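Workshop tips: recording good examples for a learning arm
Divya Poojary, 2024-04-13

We record 70 examples in one sitting, and most of the bad ones come from small things on the bench. These are my notes for new people.

Lay the mat flat and press the folds with your hand before you begin. A cube can lean on a fold, and then the grip is not straight.

Keep both arms in their rest position while you move the small objects. Tie the cables so that they do not pull when the wrist turns.

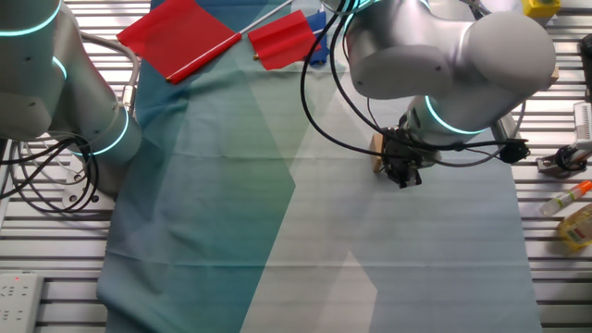
Both arms over the mat, with the two red flags at the top.

Put bottles and boxes on the rails, away from the mat. Tormod Strand once lost 200 recordings to a box that stood too near, so now we check the sides first.

For the wrist view, clean the lens with a dry cloth. Then look at the picture on the screen – if the fingertips are not in it, stop and fix the mount. Turn the cube a little between examples, or the system learns only one angle.

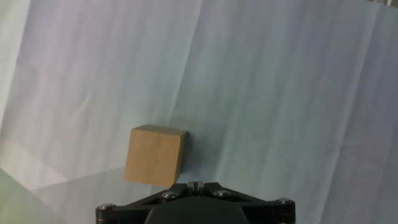

Wooden cube just ahead of the fingertips, seen from the wrist.

Throw away an example if your hand came into the view. Write its number on paper also. Mine from June are still in the drawer, up to 824.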